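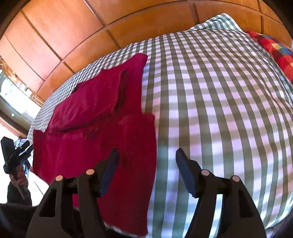 Green gingham and a red fold: Mapplebeck's bedrooms are ready for summer

5 July 2024
By the Cokach news desk
Filed under: Around Town, Home & Household

If you have ever wrestled a big bath towel into a neat rectangle and had it come out looking like a sleeping cat, Mapplebeck has a room for you. The old guest house on the hill above Cokach has opened its bedrooms for a month of free linen days, where visitors can try out bed making, towel folding and closet packing on real beds, and the first week has been a delight.

The idea comes from Pedness, the household swap that has been running out of the Penutska end of town since April. People bring in sheets, towels, blankets and pillowcases they no longer use, and take home what they need. Pedness has passed along 1,617 pieces so far, and the people at the sorting tables kept hearing the same question from folks on their way out the door: how do I get this to fit on the shelf at home?

So Pedness asked Mapplebeck if it could borrow some bedrooms during the quiet stretch before the August bookings, and Mapplebeck said yes to 9 of them. Each room is made up with swap linens, so every one has come out different. There is a plain blue room, a room with so many florals it feels like a garden center, and a little back bedroom under the eaves where everything is yellow.

The favorite, by a mile, is the gingham room. The big bed is dressed in sage green and white checks, with a pillow to match, and the wardrobe doors behind it are a warm orange-brown wood that makes the green look even fresher. Add a deep red cloth folded on top of the checks and you have a color combination that sounds like Christmas and feels much more like a picnic. There are touches of bright red, yellow and blue up by the pillow end too, and the daylight from the window does the rest. Several visitors have come back to it a second time just to stand there and plan their own bedrooms.

Folding on the bed

The sessions use the bed as the work surface, which makes so much sense once you try it! A bed is wide, it is the right height for most people, and a checked duvet gives you straight lines to follow. Lay the long edge of the towel along a row of squares, and you can see right away where it has wandered.

The fold being taught is an easy one. Spread the towel out flat and smooth it from the middle toward the edges. Bring the top down on itself so it makes a flap, then stop and run a hand across before going any further. Most lumpy towels go wrong right there, at the first flap, when a wrinkle gets trapped inside and everything after it stacks up crooked. Once the flap lies well, fold again until the width suits your shelf. Thick, fuzzy towels will always keep a bit of a wave at the fold, and the Pedness folders are cheerful about that. A soft edge is fine. If the stack stands up and the door shuts, you are done.

Our reporter had a go and needed four tries with a bath sheet, then got cocky and tried a fitted sheet. We will say only that the fitted sheet sessions are longer, and that there is a reason they come with coffee.

Measure the shelf first

One tip we are taking home: measure the shelf before you fold anything. Pedness keeps a stack of paper strips by the door, and you can mark your own shelf depth on one and bring it along next time. Then you fold to the strip. A shallow shelf wants a fold in thirds, a deep one can take a half fold and a half again, and towels for a narrow hall closet may be better rolled. Visitors have been swapping strips and comparing closets with real feeling, and it is lovely to listen to.

There was also a lively talk about whether the folded side should face out or in. Out looks nicer and lets you pull one towel without dragging the next along with it. In lets you see every color in the pile. The blue room is a fold-out room, the yellow room is a fold-in room, and feelings run high on the landing between them.
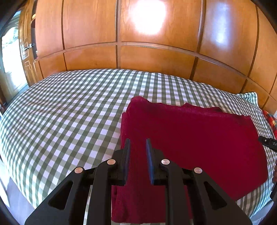

What to bring and when to come

Linen days run through the end of the month, mornings and afternoons, with 24 places at each session spread over the bedrooms. You do not have to sign up, but the gingham room fills early, so come at opening time if you have your heart set on it. Sessions last 50 minutes, except for the fitted sheets, which go until people are happy.

Bring one thing from home that gives you trouble. So far that has meant a quilt too fat for its bag, a tablecloth with a scalloped edge, and a whole hamper of beach towels from one very brave household. Pieces should be clean and dry, please. Socks are better than shoes on the upstairs floors, and there is a rack for shoes inside the front door.

If you have linens to give, drop them at the Pedness tables in the Mapplebeck front hall. Bath towels and double bed sheets are most wanted right now, along with pillowcases in any pattern at all. Odd ones are welcome. Some of the best beds in the house are made up from odd ones. Pillows themselves can't be accepted, and neither can electric blankets.

Parking at Mapplebeck is tight, and the Penutska bus stops at the bottom of the drive. The drive is steep but shaded. The ground-floor bedroom, done up in gray stripes, can be reached without stairs and follows the same session times as the others.

After the last day, everything on the beds goes back to the swap, gingham included. Pedness will put the bedding out at its Penutska tables on a first come, first served basis, and we would expect a line for the green checks.

More from Around Town: Cokach library book sale moves indoors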